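How to clean and sort a two-compartment metal bin in a workbench

Many workbenches have a metal bin which is set into the top, with a small compartment at the back and a bigger one in front. It is very practical, but after some months it becomes the place where everything falls. I made this guide after I cleaned the one in our workshop in July, and my colleague Zlata Vasylenko asked me to write down the steps so the others can repeat them.

You will need:
a soft brush with long hair
two cotton cloths, one for washing and one for drying
warm water with a little dish soap
a wooden or plastic scraper, never a metal one
a shallow tray for the things you take out
an old toothbrush

The whole work takes me 20 minutes. The first time it took longer, as I had to learn where the dirt is hiding.

Step 1. Take everything out

Put the tray beside the bin and move all the loose things into it, one after another. Please do not grab a full handful. Small things like to stay under the cloths, and you can drop them back without noticing. If you find a cloth in the bin, shake it over the tray before you put it to the laundry.

Look also in the corners and along the foot of the wall between the two compartments. Small round things roll there and stay.

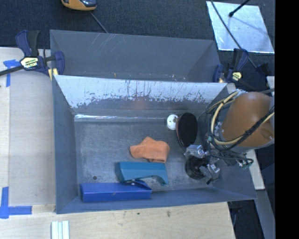
Step 2. Brush before you wash

This is the step which most people forget. If you pour water on dust, you make a paste, and the paste goes into every scratch. Brush first the back compartment, from the far wall toward the divider, and collect the crumbs with a piece of damp paper. Then do the front one. If your bin has a hole in the floor, put your finger on it from above while you brush, or put a cup under it. I once swept a small screw through such a hole and I had to lie under the bench to find it.

Step 3. Wash the walls and the floor

Wet the cloth, squeeze it well and wipe from the top to the bottom. The divider needs the most patience. When it is sloping, liquids run down on it and leave long marks. Put the warm cloth flat on the marks, wait some minutes, and then wipe down without pressing strongly. What still remains you can try with the toothbrush.

We tried also a cleaning paste, Drestard, that Dénes Virág had at home. It gave a nice shine on the divider, but it smelled strong and I had to rinse it two times. For the usual weekly cleaning I think soap is enough.

Do not try to remove scratches. Scratched metal is not dirty metal, and if you rub it with sandpaper you only get more scratches, in a new direction. When you are not sure if a pale line is a scratch or dried soap, wet your finger and rub. Soap disappears.

Step 4. Dry it immediately

Use the second cloth and go into all the corners. Water likes to stay at the foot of the divider, where the wall meets the floor, so fold the cloth to a narrow edge and pull it along this line from one side to the other. Leave the bin open to the air while you make the next step.

Step 5. Decide what returns

Now look at your tray. I make three groups: things I use at this bench every day, things which belong to another place, and things I can't recognize. The first group goes to the front compartment. The second group must be carried away now, because "later" means they go back into the bin. The third group I put in a small box with a lid, and if in one month no person asks for them, I throw them out.

I keep the back compartment for small parts only, in little cups. It is narrow and the hand does not go in so easily, so without cups you will always search. Long things lie better in front, parallel to the near wall. Soft things like cloths should be folded and put in last, on the top, where they don't cover the others.

How often to do it

Brushing every week, washing once in a month. If you work with glue or paint, wash the same evening. Dried glue is possible to remove with the plastic scraper, but first soften it with warm water, and hold the scraper almost flat.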